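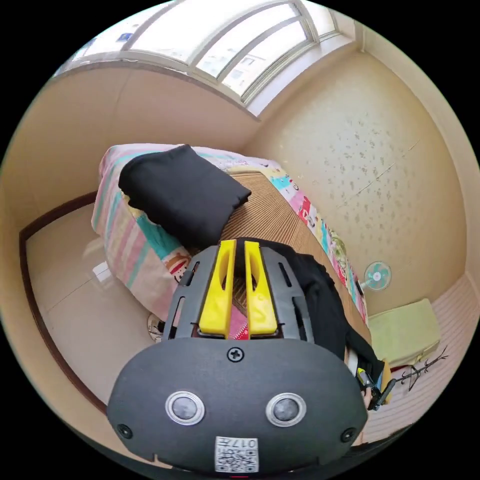 Automation in Garment Handling: Changes to Work Content at Nolthorpe
Project report, Work and Technology module

1. Background

Nolthorpe is a garment care and home linen service in Villanueva. Its staff wash, dry, fold and return clothing, and under one type of contract they also fold and put away clothes in the customer's home. Washing and drying have been machine work for as long as the firm has existed. Folding has not. Fabric has no fixed shape, and the usual industrial folders accept only flat pieces such as sheets and towels.

In February the firm began a program named Skinura. Its aim is a two-armed machine that can fold mixed clothing on a soft surface. The control software is to be trained on recordings of people doing the same job with hand-held grippers. This report deals with the people who make those recordings. The machine itself was outside our scope, and we had no access to the training code.

The question we set was: when part of a manual job becomes the production of training data, what changes in the content, pace and control of that job?

2. Method

We interviewed five workers who fold by hand and also record. We observed recording work and read the written task instructions. Interviews were held on site during paid time, and notes were taken by hand. A supervisor was in the building but did not sit in. We grouped the notes under four headings: task content, pace, physical load and say in the work.

3. The recording task

The worker holds one gripper in each hand. Each has a pair of yellow fingers that open and close, and a camera that records what the gripper is facing. All contact with the garment is supposed to be made with the fingers of the tool. The clothing is ordinary: sweaters, trousers, pillowcases, whatever the instruction sheet for that session lists. Beds are used as work surfaces along with tables, as the home service folds on beds more often than on anything else.

A recording has a start pose, a body and an end state. The instruction for a long-sleeved knit, shortened here, reads: spread the garment, sleeves out, body flat; bring in one sleeve; bring in the other; fold hem to neck; release and withdraw. The start state is deliberately allowed to vary. A sleeve may hang over the side of the bed, and the garment may lie at an angle. 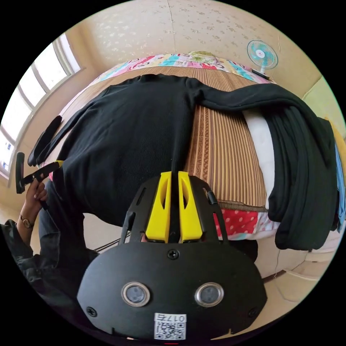 One of the workers objected to the word "demonstration," which the instructions use throughout. In her view a demonstration is something you give to a person, with talk and corrections, and she would call this a slow version of the job with the hands taken away. She had trained new folders for the home service and said the two activities had little in common.

Her point matches what we observed. A skilled folder uses the flat of the hand to smooth, the forearm to hold a layer down and the fingertips to feel how many layers have been picked up. With the grippers none of these is available. The worker has to judge by eye whether the fingers have closed on one layer or several. Dark knitwear was named in the interviews as the hardest case, as the edges are difficult to see against the body of the garment.

4. Findings

4.1 Pace

Hand folding at Nolthorpe is measured in pieces per shift. Recording is measured in accepted recordings. The difference matters to the workers for one reason above all: acceptance is decided later, by a reviewer they do not meet. A rejected recording comes back as a code. Workers reported that the codes were clear for tool faults and vague for everything else.

4.2 Task content

Recording removes the parts of the job in which workers took most pride, such as matching a customer's own way of folding. It adds parts they had not done before: starting and stopping the device, keeping the camera's view clear, and restoring disorder. The last of these came up in nearly every interview. After a good fold, the worker must undo it and throw the garment back in a heap so that the next recording can begin.

Picking from a heap is also the task with the widest spread between workers. Some close the fingers on the first cloth they can reach and pull. Others lift the top layers off first. The instruction sheet allows both. 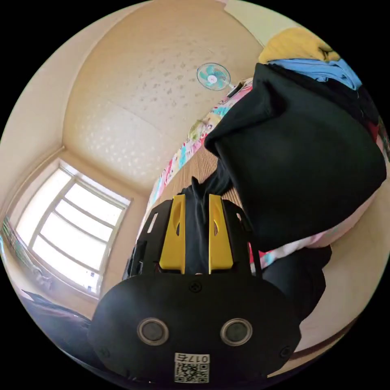
It was put to us by a worker on the late shift that the heap is where the firm will find out how much it depends on its staff. The sheet tells you what a folded sweater looks like, the argument ran, and says nothing on how to find the sweater. That knowledge was never written down, and recording is the first time the firm has asked for it. The same worker wanted it paid as skilled work.

At present it is not. Recording hours are paid at the folding rate. Management's position, given to us in writing, is that the rate will be looked at when the program reaches its next stage. No date was given.

4.3 Physical load

The grippers are held with the fingers curled around a moving part, and opening and closing repeats through the whole recording. Workers described tiredness in the thumb side of the hand and in the forearm. Work on a bed adds a second problem — the surface is low and wide, so the worker either bends or gets onto the bed beside the clothes.
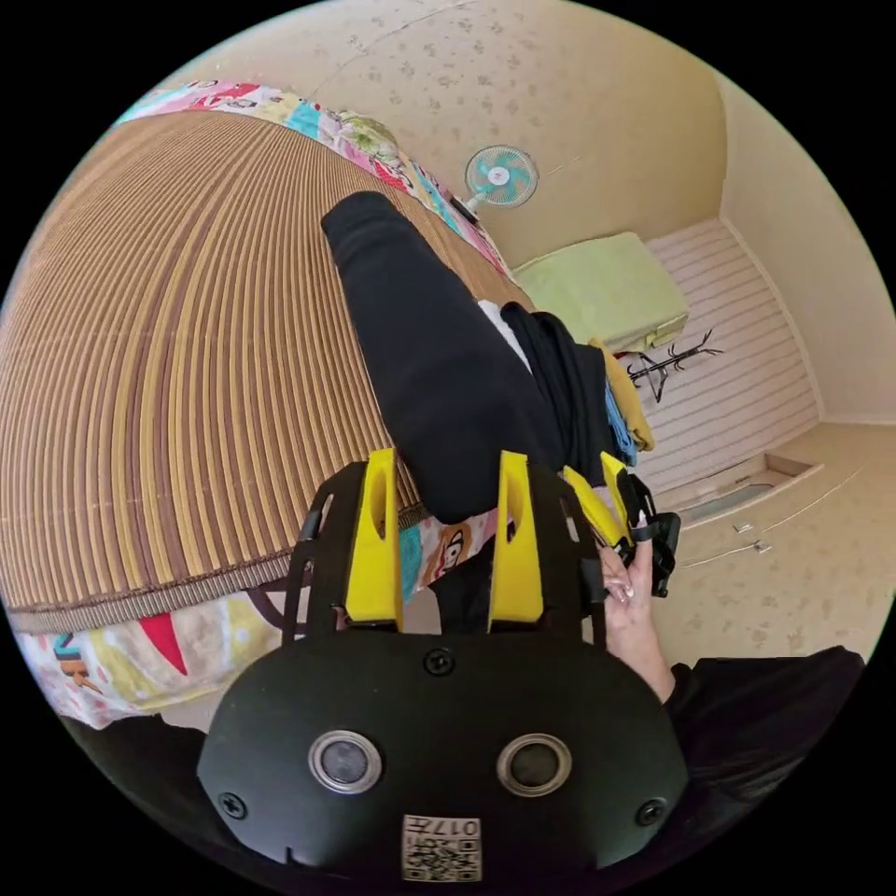
Posture is not covered in the instruction sheet. It specifies lighting, camera view and garment type in detail, and leaves the position of the body to the worker. For hand folding, the firm has a bench height standard and a rule on breaks. Neither has been extended to recording. We consider this the simplest gap to close.

4.4 Say in the work

Workers may report a faulty tool and may decline a session. They may not change the task list, which comes from Zodov, the contractor that reviews the recordings. Several suggestions had been sent up, among them a separate task for garments turned inside out. We found no record of a reply.

5. Recommendations

Pay: set a separate rate for recording before the next stage starts.
Feedback: replace rejection codes with one line of text and a way to answer it.
Load: apply the existing break rule to recording, and test a raised surface for tasks that do not need a bed.
Task design: give workers a place in writing the heap tasks.
Information: state in writing what the recordings will be used for and whether folding hours will be cut once the machine is in service.

6. Limits

The group interviewed is small and was approached through the firm. Workers who had declined recording altogether were not reached. We did not measure grip force or working posture, so section 4.3 rests on what workers said and on our own observation. Zodov did not answer our questions on the review process, and the account of it in section 4.1 comes from the Nolthorpe side only.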